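Systems notebook, entry of March 21, 2020
Recorded by: Hauke Kramer
Subject: Certificate renewal on the Korkell file servers

The internal certificate on the Korkell pair was due to lapse at the end of the month. The renewal request was filed in February under ticket 205 and approved without changes. Work began once the nightly backup to Hosenley had been confirmed complete.

The new certificate was installed on the standby server first. The service started normally, but the Pichler mail relay refused to connect and logged a trust error at each attempt. The relay keeps its own list of trusted issuers and does not read the system store. The intermediate certificate was added to that list by hand and the relay was restarted. Mail queued during the interruption was delivered.

The primary server was updated by the same steps. The session timeout was left at 300 seconds on both machines. A change to that value has been requested by the accounts group and should be handled under a separate ticket.

Two items remain open. The monitoring check for Clisell still compares against the old fingerprint and will raise false alarms until it is edited. The old private key is to be removed from both servers after 5 days, provided no rollback is required. Colleagues are asked not to delete it earlier.
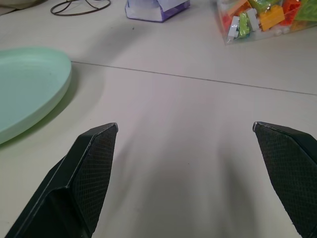
Gripper fingers above the bench top, textured pad on the inner face at left.

The written procedure in the shared folder omits the relay step. A correction has been drafted and awaits review. Until it is posted, anyone renewing a certificate should follow this entry from the second paragraph onward.

Next renewal: the Hosenley backup host, date to be set.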